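# The case for folding trousers along the crease

I worked for 13 years in the alterations room behind a dry cleaner in Tinberg, and the question I was asked most often had nothing to do with alterations. People wanted to know whether they should fold their trousers or hang them. My answer has changed over the years, and I now think most households would be better off folding, provided they fold lengthwise first and do it on a proper surface.

The usual advice is to hang. Hanging is fine if you have the rail space and decent hangers. Many people have neither. They have a wardrobe packed so tight that the trousers come out with a ridge across the knee from a thin wire bar, and that ridge is harder to press out than any fold. I have seen good wool pairs come in from Dillura with a shine along that line from being ironed over and over at home. The owners blamed the cloth. The cloth was all right.

Drawer folding has a bad name for a different reason. Most people fold trousers at the waist, fold them again at the knee, then push them down to make room for the next pair. They don't line up the legs. What goes into the drawer already has four or five small wrinkles in it, and a week under the weight of other clothes sets them.

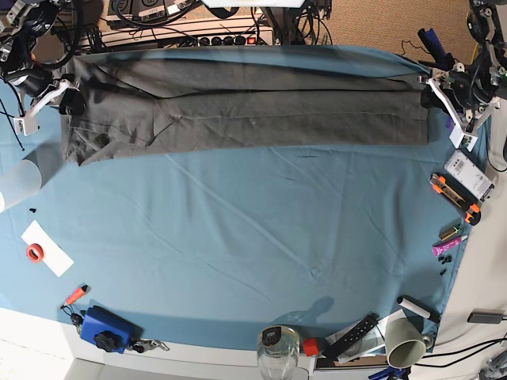

Lengthwise folding means laying one leg over the other with the seams together, so that the whole garment becomes one long strip before anything else is done to it. It takes more table than people expect. A kitchen bench will do if you clear it, and I like to put a cloth down first. A plain colour that contrasts with the clothing helps you see the edge. Dark gray on a teal-blue cloth, for instance, shows at once that the lower edge is straight, and it shows just as plainly that one end is squared off while the other is still rumpled, with the layers bunched over each other. I would deal with that end before making any cross fold. Smooth it outward from the middle with the flat of your hand, and leave the crease alone while you do it.

The crease is the part worth protecting. On dress trousers it was put there with steam and pressure, and every fold that runs along it does no harm. Folds that cross it do. You can't avoid crossing it altogether unless your drawers are a metre long, but you can cross it once instead of 3 times. Fold the strip in half, or in thirds if the drawer is shallow, and put a rolled towel inside the bend if the fabric is delicate.

My former colleague Indira Amin disagrees with me about this. She holds that a clamp hanger, gripping the cuffs so the legs hang upside down, beats any fold - and for a heavy wool in a roomy closet I concede the point. Her own closet is roomy. A good clamp hanger also leaves a mark on soft cotton if it is too tight, and drops the trousers on the floor if it is too loose. For chinos and work pants I don't think it earns its cost.

The other objection is time. A careful lengthwise fold takes me about 70 seconds, and it will take a beginner longer. Set against that the ironing you don't do later. I stopped ironing my own work trousers one December, when the board broke, and I didn't replace it until the following winter.

Start with one pair you wear often. Do the pockets first, flat and empty, then bring the legs together and run your thumb down the seam.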